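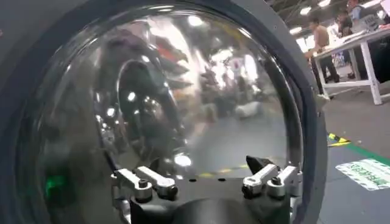
Open Day at the Hoekstra Works, Waniment

Reports > Visits > Appliances

By the visits editor, February

We use cookies to remember your settings. By staying on this site you accept them.

The Hoekstra works in Waniment opens to the public twice a year, and this was the first time I had gone. Entry is free but you have to book, and they let in 200 people across the day. I took the morning slot. Parking is on the Grurulgate side, and from there it is a short walk along the fence to the visitor door.

You sign in, get a paper badge and a pair of safety glasses, and wait in a corridor with a coffee machine. The groups are kept to 14 people. Ours set off ten minutes late and stayed late for the rest of the tour.

The first stop was the press shop. We watched from behind a yellow line while flat sheet went in at one end and came out bent at the other. It is loud, and the guide had to stop talking each time the press came down. She told us the offcuts are sold back to the mill. A man in our group asked what they get for them and she did not know.

After that came the drum area. I had come mostly for this, having fixed a few washers at home over the years. The big round metal surface shown at the top of this page was the best thing I saw all day. It is very glossy, and the curve bends every reflection out of shape. Lights turn into small white spots and one reflection looked like a stretched ring. The rim around it is thick and a dark blue-gray, with a matte gray outer face, so the shine stands out even more. If you have only ever seen this kind of thing with wet towels in it, it is worth a look up close.

The guide spent a good while on balance. A drum that is slightly out will shake the whole cabinet on a fast spin, and she said most of the noise complaints they get come down to feet that were never leveled. She passed a bearing around the group. It was heavier than I expected.

The third stop was the test room, where finished machines run on long cycles. We could only look through a window. Each one has a clipboard hanging next to it. They run 300 cycles on sample machines from the Privel line before a change to a part is approved. I asked what fails first and the answer was door seals, then pumps.

The tour ends in the hall with a few tables of spare parts and a rack of leaflets. Seals, hoses and knobs were on sale at a small discount. I bought a drain hose and a filter cap for the machine at home. They take cards, but the reader was slow and the line backed up toward the exit.

Some practical notes. Wear closed shoes, or you will be kept out of the press shop. Kids under 12 can do the hall but not the full tour. There is one restroom, near the sign-in desk, and no food apart from the coffee machine. The tour is listed as two hours and ours took closer to three. Bags go in a locker that needs a coin, and you get it back.

Booking for the next one opens in late summer. The 3 p.m. slot was the last to fill this time, so try that one if the morning is gone.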